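The Case Against the Basket

My sister-in-law's kitchen in Gradildale has eleven feet of counter and not one thing on it is allowed to be itself. The salt is in a crock. The sponges are in a tin. The mail goes in a long tray, the keys go in a dish, and the fruit goes in a basket, and if you put an orange down on the bare countertop while you look for a knife, it will be in the basket by the time you turn around.

I don't hold this against her. She got it from the same place we all got it, the twenty-year sermon about homes and containers and everything having its place. I used to believe it myself. I bought the bins. For most of one July I went to the Drurno outlet off the highway on my lunch break and came back with wicker, and I told people it was relaxing.

What I've come to doubt is the central claim, the one under all the others, that putting a thing inside another thing is a form of order. I think it's mostly a form of shopping. And I think the fruit basket is where you can see it most plainly, which is why I'm going to spend a whole column on it and let the shoe bins and the drawer dividers go for now.

Start with what a banana needs from you. It needs to be somewhere you'll see it before it turns. It would like to not be under a melon. That's the whole list. It arrives in its own wrapper, which opens without scissors. It doesn't roll, or not far. Left to itself on a table it will sit there and get riper in full view of the household until someone eats it. I have a hard time thinking of a piece of food that asks for less furniture.

The basket people have answers. The first is air. Wicker breathes, they say, so the fruit lasts longer. Well, a table breathes too, on every side except the bottom, and the basket has a bottom of its own. If airflow is the concern, the winning design is no basket. I brought this up at a dinner once and was told that you also want to keep the fruit off a cold surface. Two minutes earlier the concern had been that the kitchen was too warm.

The second answer is bruising. This one has more to it, and I'll grant that a soft peach on stone isn't a happy peach. But most fruit baskets I've met have a hard woven floor with ridges in it. You could line it with a dish towel, and many people do, and now the peach is resting on a towel inside a basket on a counter. The towel was doing the work. You could've stopped at the towel.

The third answer is the real one, and people usually get to it last, with a little shrug. It looks nice.

It does look nice! I'm not made of wood. A shallow basket the color of toast on a white table is a pleasant thing to walk past in the morning, and if that were the argument I'd go home. My complaint is that we don't let it be the argument. We dress up a taste as a system, and then the system starts making demands, and the first demand is that you keep it full.
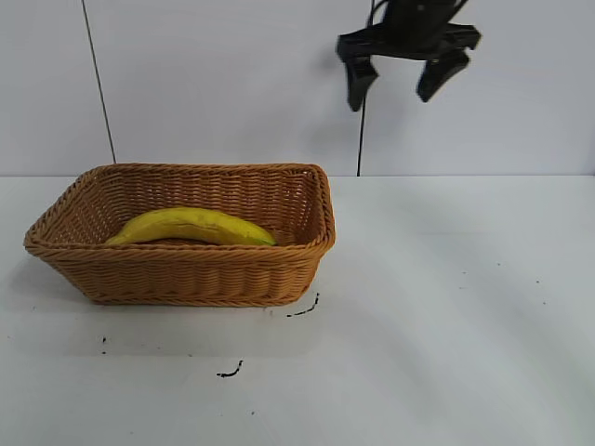 One banana, green still at the tip, and a good deal of wicker.

A basket with one banana in it bothers people. I've watched visitors look at mine and then look at me as if there had been some bad news. The same banana on the bare table would have passed without notice, a snack somebody meant to get to. Put a braided border around it and it becomes a shortage. So you buy more. You buy four lemons you have no plans for. You buy the apples that come in a bag, and the bag is for a family of six, and the bottom layer goes mealy because nobody eats down to the bottom layer of anything.

I kept the grocery receipts for a while, which I admit is the behavior of a person with a column to write. In the months with the basket out, I spent $156 on fruit. Over the same number of months with the basket on top of the refrigerator, holding batteries, I spent less and threw out almost nothing. I make no claims for this as science. I may have been eating more toast. But I know what the compost pail looked like in both periods, and I know which one had fruit flies.

There's a matter of sight lines, too. The slope-sided kind, wider at the rim than at the base, is meant to show off what's in it, and from directly overhead it does. Most of us aren't directly overhead. From a chair, or from across the room with the refrigerator door open, you mainly see the front wall. The lower half of whatever is inside is hidden, and the small things are hidden entirely. I once lost a kiwi in a basket for long enough that it had to be removed with a spoon. You can't lose a kiwi on a table.

And you have to clean it, which the catalogs leave out. A plain bowl goes in the sink. A woven basket has hundreds of little ledges, and each one is about the size of a crumb. Grape stems get in there. The papery stuff off an onion gets in there, if you're the kind of person who lets the onions in with the fruit, and you shouldn't be. I've gone at mine with a paintbrush, a vacuum hose and an old toothbrush, and the toothbrush was best and still wasn't good. The advice on the little card that came with it was to wipe gently with a dry cloth. Try that after a plum.

I looked up what these things cost now, because mine was bought long enough ago that I'd forgotten. The Indimgate catalog, which comes to my house whether I want it or not, gives two pages to what it calls countertop vessels. It has a rectangular one, it has the same rectangular one with handles, and it has a nesting set so that you can own baskets for keeping in your basket. There is a hanging model from a company called Mfaume with three tiers and a hook, for which you are asked to drill into the ceiling. Into the ceiling, for pears. I read the installation notes twice. The hook is rated for a weight of fruit that I don't believe has ever been in my house at one time.

A reader will say I'm being hard on an innocent object, and that in plenty of kitchens the basket earns its keep. Sure. If you have a yard with a fig tree, you need something to carry the figs in. If you have three teenagers, the fruit moves so fast that it hardly matters where you put it. If your counter is also your desk and your table and the place the cat walks, then a border around the food has some point. A basket is a very good tool for carrying things from one spot to another. It was invented for that and it's still the best there is. My quarrel is with the basket that never goes anywhere. Once it's parked, it's a fence.

I'd say the same about a lot of what gets sold to us as tidying. The test I use now is to take the thing out of the container, put it on the shelf or the table by itself, and wait a week. If it wanders off, or breaks, or drives me crazy, it goes back in. The batteries went back in. The rubber bands went back in immediately. The dish soap, which had been living in a ceramic pump dispenser that I had to refill over the sink with a funnel, turned out to be perfectly happy in the bottle it came in. The pasta likewise. I had been pouring spaghetti out of a box with the cooking time printed on it into a jar with no cooking time printed on it, and then guessing.

Fruit passes the test easily. It stays where you put it. It comes in good colors. A few pieces on a white table look like somebody lives there and eats, and when they're gone, the table is just a table again, and you can fold laundry on it.

I mentioned some of this to my sister-in-law when I was last over. She heard me out, and she said the bowl part was fair, about the washing. Then she picked up the pear I'd set by the toaster and put it in the basket, and asked if I wanted coffee, and I said yes, and she got the spoons out of the spoon jar.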